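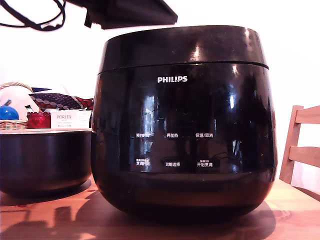 Part 3: Setting up your pantry list in Loltach

Okay, so by now you should have Loltach installed and your household created (if you don't, go back to Part 2, it's short, I promise). This part is the one I get the most email about, so I've rewritten it from scratch and I'm going slower this time. Last updated 07/07/2023.

We're going to make shelves first and then put food on them. I know it's tempting to start typing in everything you own, and I did exactly that the first time, and I ended up with one giant list and had to drag every single can of tomatoes somewhere else by hand. Shelves first!

1. Open Loltach and tap Household, then Storage. You'll see one shelf already there called Main. Leave it alone for now.

2. Tap Add Shelf and give it a name. I use plain ones like Dry, Cold and Freezer. You can have up to 18 shelves on the free plan, and I've never gotten close.

3. Pick a shelf type from the little drop-down. Dry shelves warn you a month before something expires, cold shelves warn you two days before, and freezer shelves don't warn you at all unless you turn it on.

4. Tap Save before you go back. The app doesn't save when you hit the back arrow, and it doesn't ask either.

Note: Shelf names can't have a slash in them. If you type "Rice/Beans" you'll get a blank shelf with no name, and the only way to get rid of it is from the website. Use "Rice and Beans" and you'll be fine.

Now the food.

5. Go into a shelf and tap the plus sign. You can type the item in or scan the barcode. Scanning works great for boxes and bags and pretty badly for anything round (turn the can sideways and hold it still, that helps).

6. Enter the amount. For rice, flour, lentils and so on, switch the unit from Pieces to Weight first. If you change it afterward, the number stays the same and only the unit changes, so three bags turns into three grams and the app tells you to go shopping right away.

7. Set a Low Point. I have mine at 2 pounds for rice, since we go through a lot of it, and one jar for most other things.

8. Repeat until you're bored. You really don't have to do the whole kitchen in one evening — I did mine over most of February.

Caution: Import List replaces the shelf you're in. It doesn't add to it. Mareike Dreßler wrote to me after she lost her whole spice shelf this way, and I've done it too. Make a new empty shelf called Import, bring the file in there, and move things over after you've looked at them.

If you're coming from Seritz, export your list as plain text and not as a spreadsheet. The spreadsheet version puts the dates in a column Loltach doesn't read, and everything comes in with no expiration date. There's a limit of 2,472 lines per file, so split it up if you've been hoarding.

Naver shelf labels: these are optional, and you can skip to Part 4 if you don't own any. Stick the label on the shelf edge, hold your phone against it, and choose Link when the box pops up. If no box shows up, take the phone out of its case and try again. Ottmar Fröhlich tells me the older ones with the gray backing need the Tiedemann add-on switched on first, under Settings, then Extras. Mine are all the newer kind so I haven't tried it myself, but two other readers have said the same thing.

Part 4 is sharing the list with the rest of the house, and how to stop other people from deleting your chocolate.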